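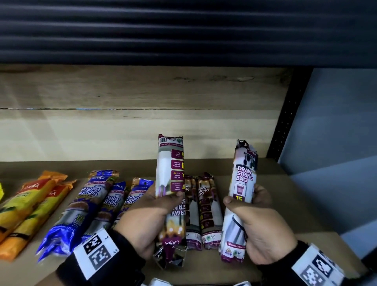
Vornar shows its shelf-stocking project, minus the robot

Visitors to Vornar's open day on 18 September 2024 had been promised a look at the future of store work. What they mostly got was a person straightening garbage bags.

The company says it is teaching a machine called Parnik to tidy retail shelves. The machine itself stayed under a cover at the back of the hall. The demonstration was given over to the human side of the job: a worker with marker patches on both wrists picked up packs of CASA bags, turned them face forward and set them back in place, one in each hand, on a rack with a bare wood back.

Stavros Kontogiannis, who runs the project, told the crowd that Vornar has recorded 4,000 of these short sessions and that Parnik will learn from them. "You can't write down how a hand knows a soft package," he said. "You have to show it."

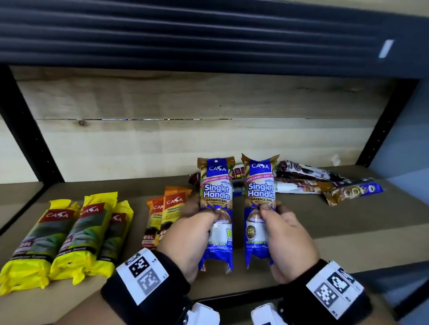 Two packs of Singlet Handle garbage bags are held upright at the Vornar demonstration.

That may be so, but the 40 guests were shown no result from all this recording. Asked how often Parnik puts a pack back the right way up, Kontogiannis said the figures were "not ready to share." Asked the price, he gave much the same answer.

Leonidas Vasilakis, who manages two stores for the Psarras grocery chain, came to see whether he should sign up for a trial. He left without doing so. "My night crew does an aisle in almost no time, and they also mop," he said. "I'd want to see it do one shelf before I talk about money."

A partner firm, Naltero, is to supply the arms. It had no one at the event. Vornar says Parnik will work a full shelf in public in March. A similar promise was made for this open day, in the invitation sent to stores over the summer.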